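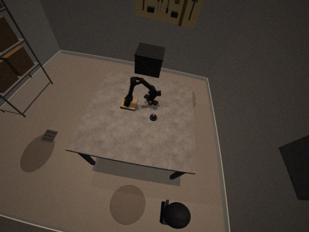

*Rosix Group, Department of Robotics, Grendbridge*

**Figure 1.** Simulated workcell from the open-day demo, with the arm above the table and the round black part below the gripper.

### 4.2 What we saw at the open day

I ran the demo with Urmila Joshi in April, and we had way more company than we'd planned for! Visitors picked a start pose for the arm, then watched the simulator play out the reach (Figure 1). We logged 1,453 trials, capped at 10 seconds each. Most people wanted to go again – one family stayed for five rounds – so the log leans toward repeat players. Ho-yin Cheung tagged those runs by hand, and we leave them out of the timing results in Section 5.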